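To: bench-kit list
Subject: Re: Parovau two-arm kit, worth the money?

On an evening in June, another list member wrote:

> We have some equipment money that has to be spent by the end of the
> month or it goes back upstairs. I've been looking at the Parovau
> two-arm package, the one with the table tidying routines included.
> The sales page says it is "ready to work from the first morning",
> which I don't believe, but how far from true is it? Also, is the
> Pindutico support plan worth having, or is it a phone number that
> rings in an empty room?
>
> We'd want it for small household jobs. Picking things up, sweeping
> crumbs, putting the cup back where it came from. Nothing heavy.

I've been meaning to write this up for weeks, so thank you for providing the deadline.

We have had the Parovau on trial for 11 weeks. It is a loan, they know I post here, and they have asked me to be fair, a word that I gather means different things in sales and elsewhere. I have no money in the company. I do have a good deal of my spare time in it.

First, the first morning. On the first morning we had two crates, a bag of bolts and a manual whose page nine tells you to follow the steps on page nine. The arms themselves went onto their plates without any fuss, and the plates are good: once they are down they stay down. The cables are another matter. Leave yourself far more room behind and beside the table than the drawing shows, and then some more for whatever you put there in a hurry and never move again. We had both arms moving on the second afternoon. If you have done this before and your table is already up, you might manage it in one long day.

The software is called Codader and comes in two parts. There is the part where you teach the arms a job by moving them through it, and there is the part where you look at a list of everything that went wrong. The second part is much better designed. You can sort by arm, by object and by time of day, and each failed attempt has its own little note. I suspect whoever wrote it had used the product.

Now the tidying routines, which are what you asked about. You get nine in the box. Cloths are the best of them. The routine goes straight down, pinches, lifts, and doesn't much care how the cloth has been dropped. Cups are fine standing up and a great deal less fine lying down, where the routine wants to know which way the handle is pointing and takes its time deciding. The bin routine is dependable provided the bin is where you said it would be. Move it by a hand's width and the arm will post your rubbish neatly onto the table.

The dustpan and brush is the one on the front of the brochure, and it is the one I'd ask to see before paying. Picking up a brush is easy. Picking it up so that the bristles end up facing somewhere useful is a different job, and the stock routine treats the two as the same. We threw it out and taught our own over 282 attempts. The new one gets through most of its runs, and the ones it doesn't get through are at least interesting to the person holding the stop button.

I'd also budget for boring things. The grippers don't love thin handles, so buy a few different brushes and see which one they'll tolerate. Glossy white cups gave our cameras more bother than matt ones. And get a proper surface. Ours is brown, it marks if you look at it, and I wish we'd spent a little more there and a little less on the carrying case, in which nothing has yet been carried.

Our table, from two sides and from the head camera:

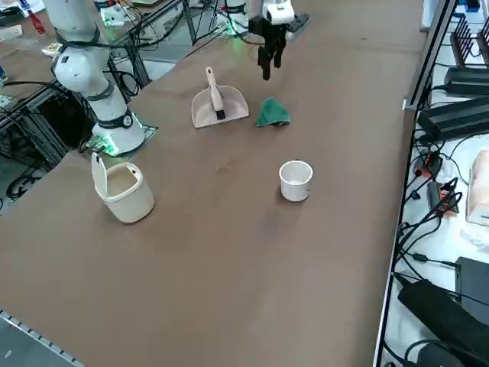
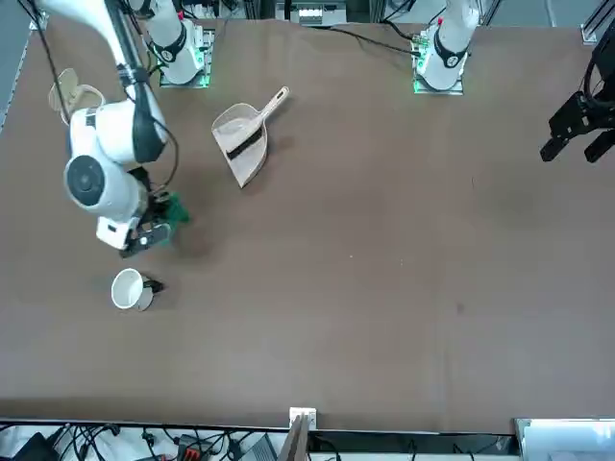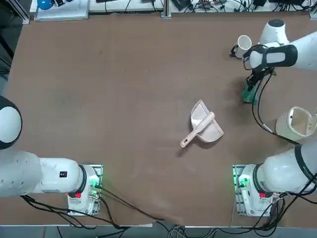
On to Pindutico. The support plan costs 3000 a year on the quote we were given, before tax, and somebody does pick up the phone. They are polite and they know the arms well. They don't know Codader at all, and will tell you so at once, then pass you to Codader's own people, who reply by email, usually the next day, usually with a question you answered in your first message. I'd take the plan for one year, ring them about everything, and then let it lapse.

You should look at the Aoun as well. It has one arm, so sweeping into a pan is more or less out unless you fix the pan down, but for cups and cloths it would do, and the manual has been read by someone before printing. We borrowed one for roughly a fortnight last year. It was slower and I swore at it less. I can't tell you whether those two facts are connected.

If your money really does vanish at the end of the month, my advice would be to buy the Parovau without the case, without the second year of anything, and with a written promise that they'll come and run the dustpan routine on your table with your dustpan. They grumbled when we asked for that and then agreed, so they can hardly refuse you. If they do, tell me, as I have a trial report due and there's still space in it.

One question back to the list: has anyone got the two arms to hand a thing across without putting it down in between? The manual says it's possible and gives a page number. There is no such page in my copy.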